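Visard Folding Project
Minutes of the data collection meeting, 09/12/2022
Held in the Clillwood building, second floor meeting room

Present: collection team, training team, one representative from Tzavaras by phone
Apologies: the hardware lead

1. Minutes of the last meeting

Accepted with one correction. Item 4 should read "left sleeve first," not "left side first."

2. Progress since June

The target for the shirt set is 200 demonstrations per garment type. T-shirts are done. Polo shirts stand at 110 accepted. Long sleeves have not been started and will wait until the polos are finished.

The training team said the rejection rate on polos is higher than it was on T-shirts. Most rejected runs fail for one of two reasons: the operator's free hand enters the view, or the run starts before the gripper has been opened all the way. The second can be caught by the check script, which currently only looks at the end of the run. The training team will change the script.

3. Starting positions

There was a long discussion on this. The first policy trained on polos does well when the shirt starts more or less flat and badly when it starts in a heap. The collection team pointed out that the written instructions say "place the shirt on the table," and that most operators read this as laying it out neatly.

Agreed that from now on the shirt is dropped from chest height before each run and not touched again until recording starts. If it lands on the floor, drop it again. Tzavaras asked whether the drops should be sorted into easy and hard. Decided against for now. The question can come back when the polo set is complete.

Also agreed that the first grasp should be on a hem wherever one can be reached. Grasps in the middle of the fabric tend to pick up both layers. Operators who can't reach a hem should make one pull to open the shirt and then grasp.

4. Length of runs

Runs over 60 seconds will be dropped from the training set but kept on disk. One person felt this throws out useful recoveries. The training team will look through the long ones and report back on whether any should be kept.

5. Calibration

Gripper width calibration is to be repeated at the start of every session and after any finger change. Two sessions last month had no calibration recording and had to be set aside. The session sheet will get a box for it.

6. Operator instructions

The draft of the new instruction sheet was read out. Changes requested: larger type, the hem rule moved to the top, and a picture of a correct first grasp on a shirt that has not been laid flat. The picture below was accepted for the sheet.

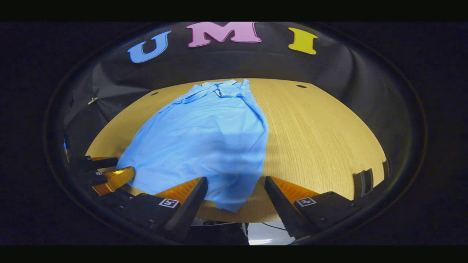
Fig. 1. First grasp at the bottom hem, polo shirt, bunched start.

The sheet will be posted at both stations, and the old version is to be taken down.

7. Rutley site

Rutley has asked to collect part of the long sleeve set. Agreed in principle, provided they use the same finger pads and the same session sheet. They will send 6 trial runs for checking before they begin.

8. Actions

Training team: extend check script to the start of the run; review long runs.
Collection team: revise and post instruction sheet; add calibration box to session sheet.
Tzavaras: send the shirt size list to Rutley.

9. Next meeting

To be set once the trial runs from Rutley have been checked.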